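Grinness Linen and Workwear Reuse
Progress report to the Berura Fund, 2 February 2020

Sorting at the Curkeck room is on schedule. We took in 300 garments this period and have checked and folded 153 of them. The dark items go first, as the hotels asked for black cloths and aprons ahead of the rest. Folding is done on a white surface, so that lint and loose threads show up before a piece is stacked.

Black fabric is folded with the edges slightly stepped - the stackers find the layers more easily that way.

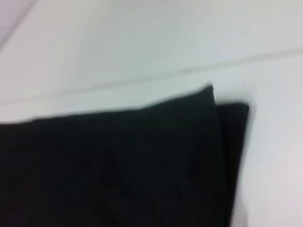

Grażyna Duda has asked that the fold be changed before the next delivery, as the stepped edges catch when the bundles are slid into the Baran shelving. We will try a flush fold on 34 pieces and compare.

Spending is within budget. The one overrun was on storage bags, where we needed 4 more boxes than planned. Washing costs were lower than expected - most donations came in clean. The remaining garments should be folded by May.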